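Week 6: What people say they buy
Last updated: 4 April 2024

Read the Prekis report before class. It's short, and most of it is charts. The headline says that 60 percent of shoppers "now choose fresh fruit over packaged snacks." I'd like you to distrust that sentence one word at a time.

Start with "shoppers." Prekis mailed its form to 2000 households and got 248 back. The report gives the first number on page one in large type and the second in a note at the end. Who fills in a four-page form on eating habits for no money? We don't know, and neither does Prekis. My guess is people who already care about the subject, but that's a guess too, and you should mark it as one if you use it in your paper.

Then "choose." The form asked, "In a normal week, do you choose fresh fruit over packaged snacks?" Yes or no. Someone who eats one pear and six bags of chips can say yes with a clear conscience. The question also makes it plain which answer is the nice one.

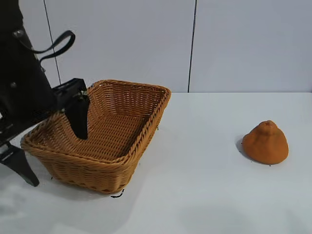

Frøydis Ljungberg objected when we went over this last term that a small sample isn't the same as a bad one, and that I was treating 248 as a dirty number. She had a point. A fair draw of 248 people would tell you quite a lot. My trouble is with the missing replies. If the people who stayed silent shop the same way as the people who wrote back, the damage is small. The report just assumes they do. It never says so out loud, and I can't find any attempt to call back the silent ones and check.

Now "now." A change needs two readings. The report has one, from December, when many homes have more fruit and more candy in them than usual. There's an older Prekis form, but it asked about "healthy choices," so you can't lay the two side by side, though the sales team did.

The Foklow study is often brought in as the cure for all this. It used 400 receipts in place of answers. Receipts don't flatter anybody, I'll give them that. But a receipt shows what was paid for. It doesn't show what was eaten, who ate it, or what went in the trash on the way to the next shopping trip. Foklow also took every receipt from one store in Zekberg, then wrote "consumers" all through the summary.

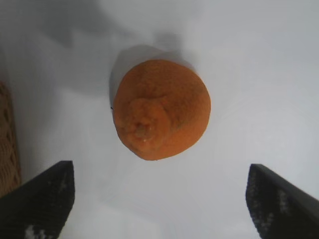

Consumer Research Group, Department of Applied Statistics

Diaries are the third method. Pace ran one in which people wrote down each thing they ate. I used to like diaries more than I do. Keeping one changes what you eat, at least for the first few days, and after that people get tired and write "snack." The Pace authors dropped any diary with gaps in it. Think about who is left after you do that.

For your paper, pick one of the three and write two pages on the strongest claim it can really support. I don't want a list of flaws. Anyone can make a list of flaws, and I've graded plenty that never got around to saying what the data were good for. Give the claim, the group it covers, and what would make you drop it.

A few things that cost points last time:

Saying "the sample is too small" and stopping there.
Calling a result "biased" without saying in which direction.
Quoting the 60 percent with no base. Sixty percent of what?
Using a press summary when the report itself is in the course folder.

Next week is question wording. Bring the Prekis form with you, marked up.

Questions: see the course office | © Department of Applied Statistics | Back to top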